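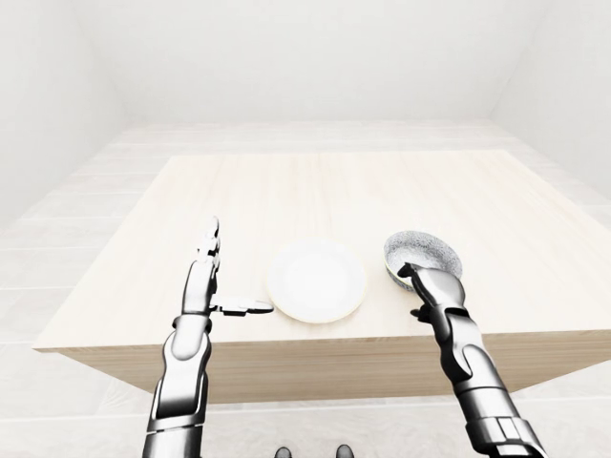 Most advice on comparing hands starts with the spec sheet, and the spec sheet will tell you that the Terkov and the Bomance are the same hand with different paint. Skip it and stack dishes in the simulator. Start every run with the bowl beside an empty plate and fingers hooked over the rim, the grip both hands like best and the one most likely to end up in the soup.

Keep the start pose boring. Thumbs out, fingers up, same pose for every controller you try. We lost most of October to a pose that drifted between runs – the winner was whichever hand began closer. 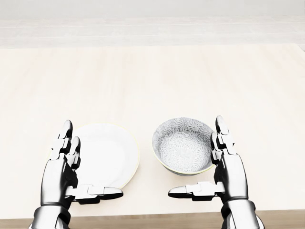

Start pose, both thumbs out.

Run 28 tries per controller before you form an opinion. After 3 you will already have one, and it will be wrong. Save the log every time, even for the dull runs, and name the file something you'll understand after lunch. 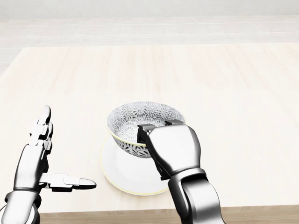 Scoring is where friendships end. Decide in advance what counts as placed. Our rule is bowl on the saucer, and a bowl sitting slightly back from center still passes. The Polák controller needs that kindness more than it would like to admit.

Cap each try at 60 seconds. A controller that needs longer is thinking about something else. 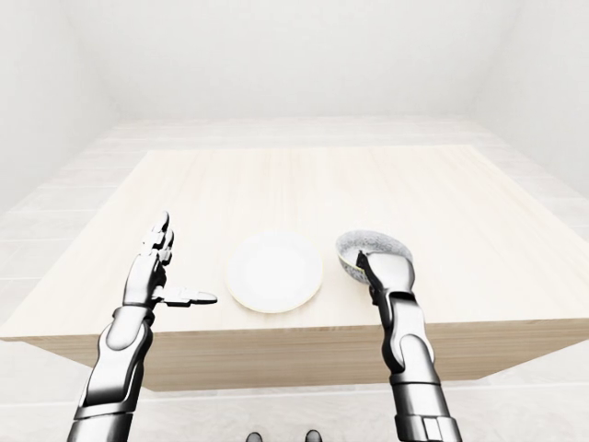

Stiluria Kitchen Bench Group – Tips Page

Watch the tilt on the way over. An empty bowl forgives a lean toward the plate, and oatmeal won't. If you plan to add food later, mark tilted carries now and save yourself more than 800 lines of log to reread.

Change one thing at a time: hand, controller or camera.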